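Saturday, December 12, 2020

1/ Finished "The Salt Ledger" by Alvar Dahlgren last night. It's sold as young adult, 13 and up. Thread on what worked for me and what didn't. I'll keep the ending out of it.

2/ The set-up. Kjell Solberg is sixteen and lives in Grondthorpe, a fishing town where most of the boats have been sold. His older brother Vidar left in October and hasn't rung home. Their mum works nights and won't talk about it.

3/ Kjell gets a Saturday job clearing out the old harbour office. In a cupboard he finds a ledger with his grandfather's name in it, next to sums of money that make no sense for a man who mended nets.

4/ That's all in the first 30 pages. It moves quickly and I liked that. Dahlgren doesn't stop to explain who everyone is. You pick it up from how they talk to each other.

5/ The best thing in the book is the kitchen. Nearly every important conversation happens there, with somebody making toast or looking for a clean mug. I believed in that family completely.

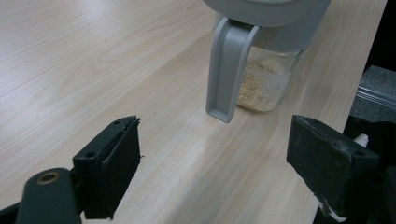
6/ Kjell's voice. He's sulky, he's funny about twice a chapter, and he gets things wrong about people he's known all his life. He's sure his mum doesn't care where Vidar is. The reader can see well before he does that she's hardly sleeping.

7/ I've seen a few complaints that he's unlikeable. I didn't find that. He's rude to his mum on page 10 and sorry by page 12, like most sixteen-year-olds I've met.

8/ The letters. Vidar wrote to Kjell from a place called Fidden before he stopped writing altogether, and we get 4 of them in full. They're short and dull on purpose. Weather, food, a broken boot. The third one made me put the book down and go for a walk.

9/ Now the parts I had trouble with. The middle drags. Between the ledger turning up and Kjell finally showing it to someone there's a long stretch where he carries it about in his rucksack and nearly tells people. He nearly tells his teacher. He nearly tells the girl from the chip shop. Two of those scenes could have gone.

10/ The villain. Holger Halvorsen owns the boatyard and most of the street behind it, and from his first line you know he's up to something. He's always smoothing his gloves. I wanted one scene where he was kind to somebody, or just tired.

11/ There's one chapter told by Halvorsen's son and it's so good that I was cross when it ended. He never gets another. If Dahlgren writes a follow-up I'd read it for him alone.

12/ A small thing that bothered me: the ledger is meant to have 151 entries, and Kjell says he's read every one, but later he's surprised by a name that's been in there all along. It may be a hint that he skipped the boring pages. If so, it's never picked up.

13/ It's translated, and the English reads easily. A few bits of local speech have been left as they are with no glossary. I managed without one. A younger reader might want to ask someone, or might just carry on and not mind.

14/ If you've read Dahlgren's earlier one, "Fument", this is much less strange. No talking smoke, no dead lighthouse keeper. I preferred this. My sister, who lent me "Fument" and still wants it back, is going to disagree.

15/ Content, for parents and school librarians: some swearing, one fight, a drowning that happened years before the story starts and is talked about plainly. A fair bit of drinking by adults. No romance to speak of — Kjell is too busy worrying.

16/ I read most of it over two evenings at the table with a pot of tea. The chapters are short, almost too short in places, and it's easy to say "one more" until it's gone midnight.

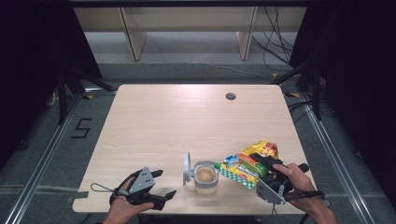
A table and two hands at work.

17/ Who's it for? Readers who like a family secret and don't need a chase. Anyone who has a brother or sister they've stopped hearing from should maybe pick their moment.

18/ The cover doesn't help it. It has a big grey wave and a boy with his back to us, and it looks like a survival story. Nobody is in a boat until very near the end.

19/ I bought mine from Blomqvist, the second-hand place by the station, but it's a recent paperback so the library should be able to get it. Ours has one copy and there was a queue.

20/ Would I read it again? The letters, yes, and the kitchen chapters. I'd skip the rucksack.

21/ Next up is a Roald Ljungberg that's been on the shelf since the summer. Short stories this time. Several of you told me to start with the second one, so I will.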